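4. The card and the counter

The key card is the smallest object in the front-desk inventory and the one most often handled. It is taken from a stock, encoded, placed in or beside a holder, passed to the guest, and later returned, and each of these steps happens on or directly above the counter surface. The previous section dealt with the counter as furniture: its height, its depth, and the way its upper ledge divides staff space from guest space. This section deals with the card as a printed and handled item, and with the other material that shares its working area.

Observations were made at three hotels, referred to here by their site names Jaltard, Melico and Aliyu. The Flemance coding sheet was used at all sites. It records the resting position of the card before a handover, the face that is uppermost, the edge by which the card is picked up, and whether the reading direction of the print favors the person giving the card or the person receiving it. A total of 807 handovers were coded. Handovers in which the card was already inside a closed paper sleeve were coded for position only.

4.1 Print and orientation

Key cards differ from payment cards in one important respect. A payment card carries its owner's details and is laid out to be read by the owner. A key card normally carries no room number, and its printed face serves mainly to identify it as belonging to a hotel. The design is therefore free to use the full face for a photograph or a pattern, with a short word or name set over it. Where the lettering is large, as with the word HOTEL in block capitals, it becomes the strongest cue to which way up the card is. Smaller lines of text have little effect at arm's length.

Landscape photographs raise a separate problem. A picture of a coast or a skyline has an obvious top and bottom. A picture of woodland often does not. Foliage and bare branches fill the face evenly, and when the card is turned through a half circle the image still looks acceptable to a person who glances at it. The lettering then has to do all of the work. Cards with forest prints were left upside down on the counter more often than cards with a plain ground and a centered name, and staff seldom turned them before passing them over. An autumn forest design with large lettering appears in Figure 3, together with loose cabling of the kind discussed in 4.2. 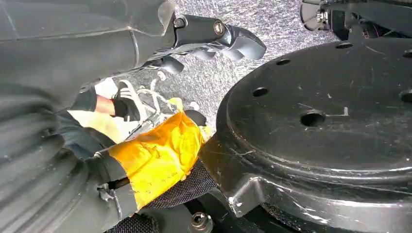
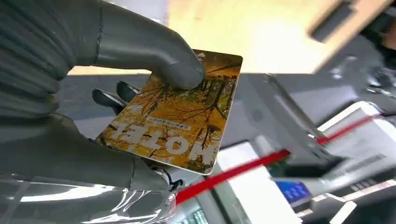 Figure 3. First panel: a bundle of white cables held in a gloved hand, with gray speckled floor covering behind. Second panel: hotel key card with autumn forest print and white block lettering, light wooden countertop in the background.

Orientation matters less to the lock than to the person. Staff at Melico described a card handed over upside down as untidy, and several said they would correct it if the guest was not in a hurry. At Jaltard the question was not considered worth raising. Guests themselves usually turned the card once after receiving it, whatever its position, and looked at both faces. This second look was coded separately, as it is the point at which questions about the elevator or the room lights tend to be asked.

The border is a minor but useful feature. A thin white border separates the image from the edge and makes the outline of the card easier to find against a wooden surface of a similar tone. On pale counters, golden and orange prints without a border were slower to locate by eye, particularly under direct downlights. Darker prints had no such difficulty, though they showed fingermarks sooner – a point made at every site by the staff who wipe down returned cards.

4.2 Shared working area

The card is rarely alone on the counter. The encoder, the telephone, a pen, the registration slip and the card stock compete for the same strip of surface, and the cables that serve the equipment pass behind or beneath it. Cable routing was outside the original coding sheet and was added after the first visits. Where cables were tied and led down through the counter, the cards lay in a consistent place from one shift to the next. Where slack was left on the surface, the card stock moved toward the guest side, and some cards ended up on the upper ledge, where they could be picked up by anyone.

Slack led to the floor had a different effect. It freed the counter but interfered with cleaning, and on textured floor coverings the loops collected lint. White cable showed this more plainly than black. Aliyu had bundled its floor cabling in April and reported fewer complaints from the cleaning staff, although no measurement was made before the change.

4.3 Stock and replacement

Cards are bought in bulk. Aliyu ordered 3,000 at a time and kept the unopened boxes in the back office, with a working stack in a drawer under the counter. The size of the order has a direct bearing on design. A print that proves awkward in use stays in service until the boxes are empty, and the new design is then mixed with returned cards of the old one. During such a period, orientation habits learned on one face are applied to the other. Coders marked these handovers as mixed stock, and they are excluded from the comparison of print types in Section 5.

Bernadette Conneely reviewed the mixed-stock cases independently of the site coders. Disagreements were mostly limited to the pickup edge, which is hard to judge when the hand covers the card – the uppermost face was rarely in dispute. The pickup edge is accordingly reported by site only, with no attempt to relate it to the print.

Contact: Bernadette Conneely, Flemance project office | Copyright Flemance project, all rights reserved | Back to top

Related items
Counter height and ledge depth at small hotels
Paper sleeves, folders and the written room number
Returned cards: wiping, sorting and re-encoding
The Flemance coding sheet: notes for coders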